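Zultar Hanging Wire Baskets

Stomarora Storage / Wall Rails and Baskets / Zultar

Wire baskets that hang from a wall rail and keep small things off the table. Use them over a desk, a craft bench or a kitchen counter. They suit candy bags, spice jars, headphones, pens and anything else that tends to pile up along the front edge of a work surface.

Two styles

Open basket, black. One mesh compartment, best for packets and bulky items.

Divided basket, white. Mesh with separate compartments, best for small items that get lost at the bottom of an open basket.

Both styles hang on the Hunent aluminum rail, sold separately. The rail is silver and can be cut to length with a hacksaw. File the cut end before you mount it.

Fitting

Mount the rail 18 inches above the table for most uses. Go higher if you keep tall jars or bottles underneath. Screws and wall plugs are in the bag taped to the rail. For thin panel walls, use the Villaseñor backing strip behind the rail.

Hook the basket over the rail from the front and press down until it seats. To move it, lift straight up. 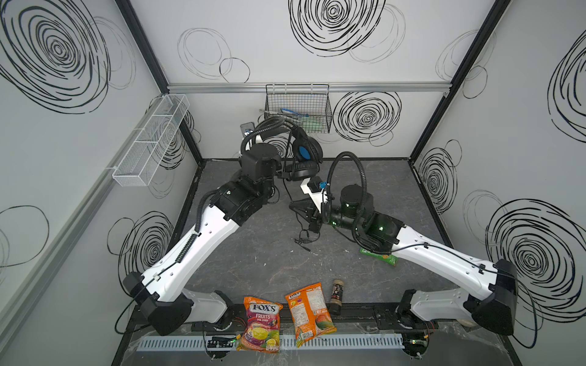

Over-ear headphones fit best in the open basket with the ear cups facing down. Coil the cable first and put it in behind them so it doesn't catch in the mesh. Stand spice jars upright and keep them to one end. Snack bags can go in flat or on edge, but fold opened bags over and clip them.

Care

Wipe with a damp cloth and dry with a towel. Don't put the baskets in the dishwasher.

Ordering

Baskets are sold in packs of 2, same style only. Shop and school orders of 100 or more packs are handled by Leobardo Robles at the Stomarora trade desk. Allow about 2 weeks for delivery on trade orders.

Page updated September 5, 2026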